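Druvport Packing Room: Equipment Planning Gallery
Oct 6, 2018
Gripper work at the small-orders bench, with our notes for next year's equipment budget.

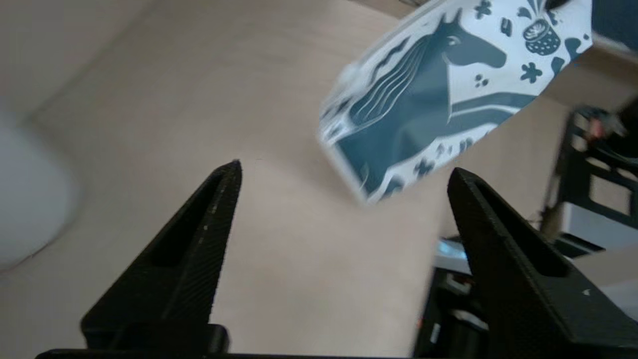
Fingers
Black, tapered, finely textured, with a rectangular slot along the inner face of each one. We priced this style against flat pads and soft cups. The narrow tips suit small printed packs, and the money is mostly in the spares.

Budget for fingers as a consumable. We had them down as part of the arm in our first draft and had to move them. They wear, they get knocked, and a pair that has gone out of line will mark a pack before anyone notices. The new sheet has 3 spare pairs for the year, kept in the drawer under the bench and signed out like blades.

Ask each supplier whether fingers are sold singly or only as a pair. Dendunow sells them either way. The other quote we had was pairs only, with a longer wait.

Packs to bring to a demo
Take your own goods. The sample cartons at a demo are stiff, square and the same every time, and ours are not. The list we now take with us:

A printed pack with a busy all-over design. The horse pack is a fair test, with dark teal artwork on white and small leaves and flowers down near the edge.
A plain white pack with no print.
A pack with a soft corner, filled by hand at the end of a shift.
A glossy pouch.
The heaviest item in the small-orders range.

Ask for the run to be done on your packs in mixed order, and write down every pick that needs a person to step in. We got very different results from the same machine depending on the order the packs went in. Bring enough that you are not reusing the same few, as they get soft with handling and start to behave differently.

The arm
We are looking at the Olo arm, the smaller of the two sizes. The larger one reaches the back shelf, but we can move the shelf. Moving the shelf costs us a morning and a few brackets.

Reach should be measured from where the base will be bolted, with the gripper on and a pack in it. We measured from the front of the bench the first time and came up short. Payload needs the same care. The figure on the sheet includes whatever you hang on the end, so take off the weight of the gripper, the mount, the camera and the cable before comparing it with your heaviest pack.

The price of the arm alone is a poor guide to the price of the job. On our sheet the arm comes to a little over half the total. The rest is the gripper, the guarding, the bench, the electrical work, training and the time we will lose while it is being set up.

Wrist camera
Buy the one the arm maker supports, even at the higher price. We had a cheaper camera quoted and spent a long time on the phone finding out who would answer for it if it stopped talking to the arm. The supplier of the arm said it was not theirs, and the supplier of the camera said the same about the arm.

Things to get in writing: how close the camera can see, whether a replacement has to be calibrated by a technician, and what the visit costs if it does. Moving packs can blur when they are close to the lens. If your process needs to read the printing, plan to hold the pack still for the reading and put that pause into your cycle time. It is a small pause, but it adds up over a day and it changed our payback estimate.

Allow for a spare cable. It flexes with every move and it is the part the supplier told us to expect to replace first.

Bench and floor
The old bench is too light. The Bandara frame is on the sheet at 3000 dollars, delivered, with the top plate drilled and leveling feet included. We asked about building our own and the steel was cheaper, but by the time the plate was flat enough we had used up the difference.

Check the floor before ordering. Ours slopes toward the drain, and the feet have to take that up. Mark the footprint with tape and leave it down for a week. People will walk through it, park carts on it and open doors into it, and you will find out what has to move. We shifted ours away from the label printer after the second day.

Leave room for a person to stand on the loading side without turning sideways. Leave room on the other side as well, for whoever has to get at the back of the controller.

Power, air and data
The electric gripper costs more to buy than the air version. We still chose electric. The compressor is at the far end of the building and is near its limit, and a new line would have to cross the loading door.

Have the electrician look before you sign anything. We needed a separate circuit and a new disconnect switch, and neither was in the supplier's quote. Put the network drop in at the same time. A second visit costs almost as much as the first.

Guarding and risk assessment
Do not leave this line blank. The arm is sold for use near people, but the assessment covers the whole job, including the fingers, the packs and the speed you intend to run at. Pointed tips at face height are a different matter from round pads at waist height. Our assessor asked for the bench to be turned so that the arm swings away from the aisle, and for a low panel on the loading side.

The assessment has to be done again if the gripper changes. If you expect to change tooling during the year, ask for a price that covers the second visit.

Training
Dendunow includes a day on site. We have added another day on the sheet, to be used in July after people have had some time with the machine. The first day goes on starting, stopping and getting out of a fault. The useful questions come up later.

Send more than one person from each shift. Send someone from maintenance too, even if the work seems to belong to packing.

Running costs
Power is small. The service contract is the largest yearly item and should be read line by line. Ours covers parts on the arm and leaves out anything past the wrist, so the gripper and camera are on us. We have put a separate line in for those.

Software updates are free for 3 years and then charged by the seat. Ask what happens if you stop paying. In our case the machine keeps running on the version it has.

Payback
Some 32 months on the present sheet, with one shift a day. The figure drops if the evening shift uses it as well, but we have not counted that. We have not counted any saving from fewer damaged packs either, as we have no good record of how many we damage now. A tally sheet has been put up by the bench so there is something to compare with.

The estimate assumes the people who pack small orders today will move to the returns table, which is behind. No one's hours have been cut in the plan. If your own case depends on cutting hours, have that conversation before the order goes in.

Rent or buy
We asked for both prices. Renting works out dearer past the first year, but it includes the service contract and the swap-out of worn tooling. If the product range is about to change, renting is worth a look. Our range has been steady, and we plan to buy the arm and bench and rent the guarding until the layout is settled.

Still open
Whether the conveyor can be lowered to meet the new bench, or needs a short ramp.
Delivery date for the frame. Bandara will confirm after the drawing is signed.
Insurance. The broker wants the risk assessment first.
Which pack sizes to leave with the hand packers. The long flat ones look likely.
Whether spare fingers for next year should go on this order, at this year's price.

Quotes and the full sheet are in the planning folder in the front office. Please write any corrections on the printed copy and leave it in the folder.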